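Our Restley Fan Channel: Project Report

For our project we made a 20-minute TV show about anime fans in Dranville, and what a happy, tiring month August was! We filmed at the Kanaujia comic shop, mostly after 5 in the evening, when the regulars drift in.

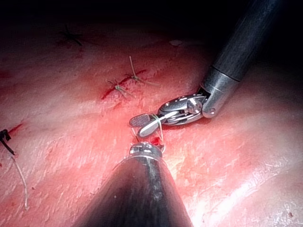

Editing took far longer than we had planned (the sound, mainly), but the show went out on Restley and some 200 people watched it. We would love to make a longer one.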